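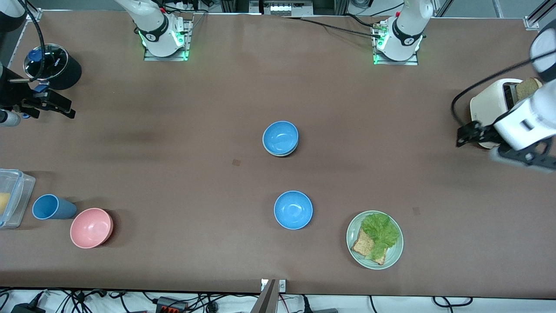 Second day at the Senley columns

Journal > Trips > Senley Plateau

10/5/23

Up before six. Khôi had the water boiling already and we ate oatmeal standing up next to the van. Cold enough for gloves. The thermometer on the dash is broken so I can't put down a number.

We took the east track this time. Yesterday we lost an hour on the west one, where the spring floods took out the culvert in March and the county has only put up a sign. The east track is longer but it goes the whole way to the foot of the cliff. Parked next to one other car, a gray wagon with a canoe rack and no canoe.

The columns are better from below than from the overlook. From the top you see the ends of them, like paving. From the bottom you get the height. Most have six sides, some have five, and I found one with four that Lavanya didn't believe until she put her hands on it. She explained the cooling again for Khôi: the lava shrinks as it hardens, it cracks, and the cracks work inward from the surface. Where the flow cooled evenly the columns are straight. On the south end they bend over to one side, and she thinks the flow ran up against an old stream bank there. The board at the trailhead says nothing about that part. It does say the top of the cliff is at 2510 feet, and that the trail up has 601 steps cut into the rock and the clay.

We climbed them. Khôi went ahead and waited at each bench. The steps are uneven, some barely wide enough for a boot, and the clay ones were greasy. My left knee was fine on the way up and not fine on the way down. I should have brought the poles. They are in the closet at home behind the ironing board.

Lunch on top, out of the wind behind a boulder. Cheese, the last of the rye bread, two pears. Lavanya drew the bend in her notebook and I took rubbings of three column ends with the brown crayon. Only one came out well. The paper is too thick, and next time I want the kind Consuelo uses.

Met a couple from the gray wagon on the way down. They had come from the hot springs at Telura and told us the lower pool is closed and the upper one smells strongly but is worth it. They also said the road over to Telura is paved now except for the last stretch. They asked if we had been to the Sầm caves. I said tomorrow, if the guide picks up the phone.

Called Lợi Diệp from the gas station at four. He answered on the second try. He can take us at nine, three people, helmets included, and wants cash. He said the passage to the second chamber is low and that anyone who dislikes crawling should say so now. I asked Lavanya and she said she would decide when she saw it.

Filled the tank and bought bread, eggs, batteries for both headlamps, and a postcard for Nga Tiêu. The card shows the columns in snow. The odometer says we have done 588 miles since leaving home, which is more than I planned for, mostly because of the west track and going back for Khôi's jacket.

Back at camp before dark. Omelets. The stove sputtered and Khôi cleaned the jet with a pin. Lavanya labeled her samples, all picked up loose from the scree outside the fence. One has small green grains in it that she says are olivine. I wrapped it in a sock.

Wind has dropped. Alarm set for seven. Need to get cash before the caves and find my other glove.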